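How a Deer Stand Counter Works

Last updated: January

Before a hunting season opens, the people in charge of wildlife have to know how many animals live in an area. If too many are hunted, the herd shrinks. If too few are hunted, the animals can run out of winter food. The number of animals in an area is called the population. Finding that number is called a survey.

Deer and elk do not stand still to be counted. They are active at dawn and dusk, and they hide in brush during the day. A survey team cannot see all of them, so it measures part of the area and works out the rest with arithmetic.

The simplest method uses plots. A plot is a piece of land with known edges. The Huaranga hunting district is divided into 400 plots of equal size. Counting every plot would take most of a winter, so the team picks 25 of them. The plots are picked by drawing numbers. If the team chose its favorite places, it would choose places with plenty of deer, and the answer would come out too high.

The count is done on foot in a straight line, called a transect. One person walks and looks. A second person walks behind and writes. Each animal is written down once, with the time and the direction it was moving. The direction matters. A deer that runs ahead into the next plot can be counted twice if no one has noted where it went.

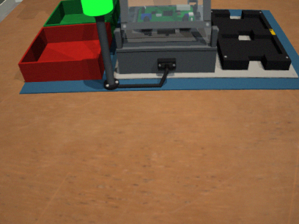 MILACH, January

Gertraud Steiner has run the winter count here for nine seasons. Her crew leaves the road at 6:30 in the morning, when tracks in new snow are easiest to read. A track with sharp edges is fresh. A track with rounded edges and loose snow in the bottom is older, and it is not counted.

"We count animals and fresh tracks on separate sheets," Steiner says. "If you mix them, you cannot fix it later."

When the sheets come in, the numbers are added up. The total is divided by the number of plots walked. This gives the average for one plot. The average is then multiplied by the number of plots in the whole district. The result is an estimate. An estimate is a careful answer that may be a little too high or too low.

Last winter the estimate for the Milach herd was 2,438 deer. The winter before, it was 1,856. A change that large has to be checked. The herd may have grown, or deer may have moved in from the next valley. Snow depth also changes the count, as deep snow pushes deer down to lower ground where they are easier to see.

Reto Marti checks the sheets. He compares them with reports from hunters, who must write down the sex and age of each deer they take. Age is read from the teeth. A fawn has some baby teeth. An old deer has teeth that are worn nearly flat.

After the check, the district decides how many hunting tags to give out. A tag is a permit to take one animal. When the herd is large, more tags are printed. When it is small, there are fewer, and in some years there are none for female deer.

Words to know

Estimate: an answer worked out from part of the information.
Plot: a piece of land with known edges.
Tag: a permit to take one animal.
Transect: a straight line walked during a count.

25 shares
2 comments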